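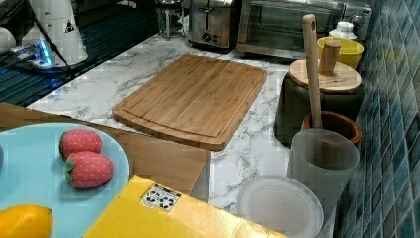
**The Fondisdale Strike Papers, facsimile boxed set**
Published by Drimeo. Six pamphlets, one reader's guide, slipcase.

We don't stock many commemorative editions. Most of the labour history put out for anniversaries is the same handful of photographs on thicker paper, with a foreword by somebody who'd have crossed the picket line. So read the publisher's claims with that in mind, and read ours the same way, as we're the ones selling it.

### What's in the box

- Six pamphlets issued by the Fondisdale smelter workers' strike committee, reproduced at original size
- A 40-page reader's guide with notes, a chronology and a list of sources
- Card slipcase

The pamphlets are scanned from the copies in the Mäkelä collection, which belonged to one of the Finnish families in the district. Two of them were printed in Finnish and appear here with an English translation tucked in at the back. The translation is serviceable. It does flatten the insults, and a fair bit of the politics was in the insults.

### What the publisher says

Drimeo calls this "the complete record of the strike in the workers' own words". We don't think it is. The guide's own source list mentions at least one bulletin that isn't in the box, and everything here was written by the committee, which by the end of that winter was speaking for one side of a split branch. The members who voted to go back have left almost nothing on paper, and the set gives them a paragraph. The women's auxiliary ran the relief kitchen and gets a footnote.

The guide also treats the settlement as a win. Have a look at the fourth and sixth pamphlets side by side and decide for yourself. The demand for an eight-hour shift is on the front page of one and missing altogether from the other.

### What we think it's good for

Reading groups, mainly, and anyone teaching the period who is sick of extracts. The arguments over whether to stand a candidate in the provincial election are laid out at length, with real heat, and they'll be familiar to anyone who has sat through a branch meeting since. The third pamphlet, on who owned the company houses, is worth the price by itself.

If you only want the story of the strike, borrow a general history from the library first. You'll get more for less.

### Paper and printing

Printed by Runen on uncoated stock, saddle-stitched. The type in the originals was worn and the reproductions haven't been cleaned up, so some lines in the second pamphlet are hard going. Drimeo describes the slipcase as archival. It's card, and the corners on our shelf copy have started to go.

The edition is advertised as limited to 1,000. The sets aren't numbered, so we can't tell you how anyone would check.

### Ordering

Allow up to 3 weeks for delivery. We order in small lots and don't keep a pile out the back. Union branches and schools can pay by invoice. Single pamphlets aren't sold separately; we asked.

Returns are accepted if the set arrives damaged. The next lot is due in June.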